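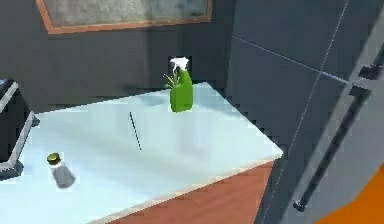 Kitchen counter in the simulator, with the green spray bottle and the shaker.

Quick one from the Vurklow team before the deadline. Example gathering for the household model is moving again after the February gap. 2,600 runs wanted in all, 600 in the bag as of Jul 18, 2023. So a way to go.

Each run is one short job in the simulated flat. Go to a place, find a thing, fetch it or leave it somewhere else. Someone steers, someone else writes the instruction in plain words. Please, plain words! "Bring the apple" will do. We had
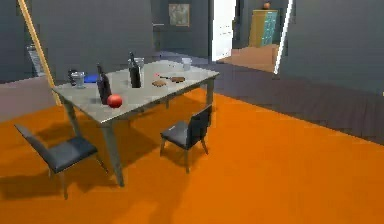
a whole batch that read like a legal contract and Adhiambo Mfinanga had to redo 34 of them by hand. She was very nice about it, wich is more than we deserved.

Walking-about runs count too, by the way. The model needs plenty of ordinary views of rooms, from all sorts of angles, not only the bit where something gets picked up. 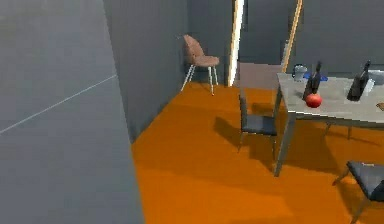 Dining room, pink chair by the back wall and the table to the right.

Doors next. Too many runs stay in one room, so if you're steering this month pick a start and a finish with a doorway between them. Slow turns please, the
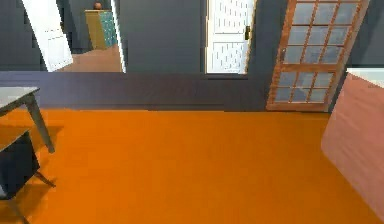 fast ones get thrown out at checking and then thats your afternoon gone. Save to the Soylu folder, old Billow one is closed. Still need 5 more people to steer, no experience needed, names to Adhiambo.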